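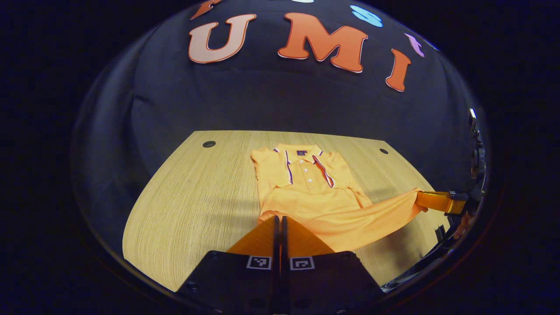
Give me the fiddly jobs first

By Leen Akl
2020-05-27

I have a soft spot for any robotics kit that starts with laundry. Laundry is floppy, it hides parts of itself under other parts, and it never lands on the table the same way. A block will sit where you put it. A polo shirt has a collar, a placket, two sleeves and a hem that all have their own ideas, and when one hand drags the hem out to the right the whole lower half of the shirt goes with it. If you want to find out quickly what a pair of grippers is good for, that pull is a fine place to start.

So when Khalil Khasawneh offered me three weeks with the Buvholm kit, I said yes before he'd finished the sentence. The kit is a pair of hand-held grippers, one for each hand, plus the software that turns what you do with them into something a robot arm can learn from. You hold them, you squeeze, you fold the shirt. The arm comes later. It costs $1285 for the pair, and for a small workshop or a TAFE classroom I think that's the most interesting money you can spend on automation at the moment.

The old way put me off for years. I learned to program an arm on a teach pendant, nudging it along one joint at a time, saving a point, nudging again. It's tolerable if you're moving cartons from a conveyor to a pallet. For cloth it's hopeless, and most of the work I'd like help with behaves more like cloth than like cartons: cable looms, mail bags, netting, bread dough, anything in a sleeve.

With the grippers I was recording my first usable folds before morning tea. They're slower than bare hands (I felt like I was wearing oven mitts until day two) but you stop noticing sooner than you'd think, and then something lovely happens. You begin to see your own folding. I'd had no idea that I always smooth the chest with the left and tug the hem with the right, or that I do it in one go when I'm fresh and in three little goes when I'm tired. All of that goes into the recording, good habits and bad.

And you do need plenty of recordings. Our set for shirts came to 1666, made by four of us in turns, and Khalil would have liked 3000. Yesenia Villalobos was the best of us by a long way. She worked in a hotel linen room before she came to engineering, and her folds are quick and flat and very nearly identical. Tarek Nseir's are more of an adventure. I was all for throwing his out, but Yesenia argued for keeping them in, on the grounds that a robot raised on tidy shirts won't know what to do with a messy one. I've come around to her view.

Now for my grumbles, and I do have some. Each gripper weighs 747 grams, which sounds like nothing until you've held one in each hand for an hour with your elbows up. We moved to twenty-minute turns and everybody was happier. The wrist strap is stiff. The manual is thin on lighting, and we lost most of an afternoon to a window before Georges Mansour hung a dark cloth over it. I'd also like a narrower fingertip for collars, where a wide pad tends to pick up both layers when you only want the top one. The Cidberg kit has swappable tips and I'd love to see Buvholm borrow the idea.

People ask whether it bothers me, teaching a machine a job that somebody is paid to do. It's a fair question and I don't wave it away. Whoever makes the recordings ought to be paid properly for them, as skilled work, and their names should stay attached. Yesenia's folding is worth something. A kit you can hold in your hands at least makes that plain in a way a page of code never did: you can stand beside the table and see whose skill it is.

We're keeping the pair past the trial. Tea towels are next, then fitted sheets in November, if my shoulders are up to it. Tarek has already claimed the sheets, and I've ordered softer straps.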